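Practical Robotics for Manipulation
Notes to session 4: Comparing two grippers on small household objects
Prepared by Sayaka Oshima, with corrections from Angeliki Tsoukalas
26 January 2020

Please read these notes before you come to the laboratory. The reading by Kaneko on finger geometry is also needed, at least the first half.

1. Purpose of the session

In the previous session we moved the arm without load and learnt how to stop it safely. Now we put objects between the fingers. Each group will try two grippers, the Pirau and the Moltell, on the same objects and with the same controller settings. At the end you should be able to say which gripper you would choose for which object, and to support your choice with your own trial sheet.

I ask you not to decide before the trials. Last December many students wrote in their preparation that the Moltell must be better because it closes with more force. Force is one property only. For light plastic objects it often brings trouble, for the object slides out in the direction where the fingers are not parallel.

2. The work area

We use the toy kitchen as the test surface. It has a white speckled counter with four burners, a sink basin and a raised shelf with the microwave. The objects are toy cookware and toy food, and the small ball in the sink. The counter is low, so the arms come to it from above and you must think about the height of the wrist before you think about the fingers.
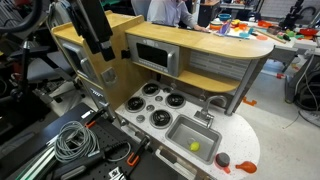 3. Before you start

Check that the cable of your gripper can follow the wrist through its full turn. Do this by hand, with the motors off.

Put the speed limit at 20 per cent. Groups who finish early may ask Mr Duangkaew for permission to raise it.

Start the recording of the wrist camera and look at the live view. Both fingers must be visible in it. If you see one finger only, the camera mount has turned and must be fastened again.

Write the name of the gripper at the head of the trial sheet. It sounds too simple to mention, but we received 117 sheets in the last course and several could not be used for this reason.

4. Procedure for one trial

Put the object on the counter in the start position given on your sheet. Drive the gripper to a point over the object with the fingers open. Stop there and compare the wrist view with the position of the object. Correct the sideways error first, then the rotation, then go down. Students who correct all three at once usually need more time.

Close the fingers slowly until the motor current rises. Wait 2 seconds. Lift the object by one hand's width, wait again, and put it back. A trial is a success only if the object was held during both waiting times.

For a cup you have a choice between gripping across the rim and gripping the handle. Try both and write them as separate trials. The rim is easier to reach from above, but a soft rim bends and the contact moves downwards. The handle is stiff and narrow, and it asks for good rotation of the wrist. When you are above the cup, find in the wrist view where the handle points, because this direction decides how much the last joint has to turn.
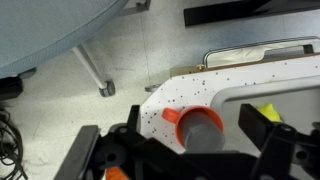
If the last joint comes near its limit, do not continue in the same direction. Go up, turn the wrist the other way and approach again. With two opposite fingers a half turn gives nearly the same grasp, though the fingers of your gripper may differ in shape, so note which one was on which side.

Round objects need a different approach. A ball touches each flat finger in one small place only, and it will roll if the two places are not at the same height. Go lower than seems natural, so that the fingers close at the middle of the ball or a little under it. In the sink you also have the walls of the basin to consider. Leave enough space for the finger to open.

5. What to write down

For every trial: object, start position, kind of grasp, success or failure, and one sentence on how it failed. "Dropped" is not sufficient. Write whether the object slipped, rotated, bent, or was pushed away before the fingers closed.

Save the motor current for all trials. The log stops by itself after 3000 samples, so start a new file for each object.

6. Questions for the report

Did the same object fail in the same manner with both grippers? If yes, is the cause in the gripper or in your approach?

Which failures could you already see in the wrist view before closing, and which could you not see?

Mr Nomura proposes in his lecture that a wide finger forgives errors of rotation less than a narrow one. Do your trials support this?

Reports are sent to Angeliki Tsoukalas as one file per group. Please put the trial sheets at the end of the file, in the order in which the trials were made.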